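**Black screws going grey after one winter — what do you use?**

**kartini_n**

Good evening to all. I have moved to Hunbridge and the house has a side gate with black hinges and a black latch, all fitted by the previous owner. The hinges are still nice. The screws are not. The black has gone from the heads, and on the two lowest ones there is already brown rust, which runs down the wood when it rains.

I bought a replacement pack at Furwood, described on the label as "black wood screw, interior/exterior". After one winter they look the same as the old ones. Did I buy the wrong thing, or do I expect too much from a black screw? English is my third language, so please write the names of the products fully and I will look them up.

Kartini Nugroho

**kobe_vdb**

You bought the wrong thing, but the label did not help you. Most cheap black screws are steel with a very thin black layer on it. It is made for plasterboard and indoor shelves. Outside it lasts until the first wet month.

Buy stainless A2 and paint the heads. If you are near the sea, A4. I did my own shed door in this manner and after 5 years I have only touched up the paint once.

**Ruggiero**

I disagree with painting the heads. The driver bit takes the paint out of the recess when you fit the screw, and if you paint afterwards you fill the recess and you can't get the screw out again. There are stainless screws which are sold already blackened. They cost more, but a gate does not need many.

**kobe_vdb**

You paint afterwards with a small brush and you leave the recess alone. It is not difficult. From one metre nobody sees it.

**olaia_e**

May I add something about the shape of the head, because Kartini did not say which one she has? If the holes in the hinge are countersunk, the screw must be a countersunk one and the cone must sit fully in the plate. When the head is too large it stands up a little, the edge catches water and a cloth, and the black goes from that edge first. I see it very often on gates where someone used what he had in the drawer.
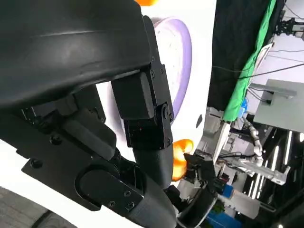 *Black on black: small screws in the bracket, countersunk holes in the flat plate.*

So before you order, take one old screw to the shop and try it against the new one. Measure the head also, not only the length. And a screw with a round head does not belong in a countersunk hole, even when the thread is right.

Olaia Esteban

**kartini_n**

Thank you, I went outside with a torch to check. The holes are countersunk, and my Furwood screws do stand up a little on the upper hinge. On the lower one they sit flat, but there the rust is worse, so the head is maybe not the whole story?

**olaia_e**

No, the lower hinge gets the splashes from the ground. Both things can be true.

**k_fukuda**

What wood is the gate? If it is oak, please do not use ordinary steel at all. Oak contains tannin, and together with iron and water it makes a blue-black stain which goes deep. I had to sand one post for some 2 hours and it is still visible in August, when the wood is dry and pale.

**kartini_n**

The neighbour says it is larch. I cannot confirm it myself.

**k_fukuda**

Larch can stain also, less strongly. Stainless is still my advice. Drill a pilot hole, because stainless is softer than people think and the head can shear off. Put a little wax on the thread. If the holes in the wood are worn, take the screw one size longer and keep the same head.

**Ruggiero**

Agreed on the pilot hole. I still say blackened stainless and no brush.

**izzati_lubis**

I had the same question last year and tried both, half of the gate each. The blackened ones looked better in the first months. Now they are a dark grey and the painted ones are blacker, but I chipped 2 of them with the bin. Carnstead keeps the blackened type behind the trade counter, you have to ask for it, and they will sell a small quantity.

**kobe_vdb**

So the paint wins :)

**izzati_lubis**

If you have no bin, yes.

**kartini_n**

I have a bin, and the path is narrow. I will ask at Carnstead for the blackened countersunk ones and bring an old screw with me. Does anybody know if I should remove the brown marks from the larch before I fit the new screws, or after?

**k_fukuda**

Before, with the hinge off. Oxalic acid, gloves, then rinse well and leave it to dry.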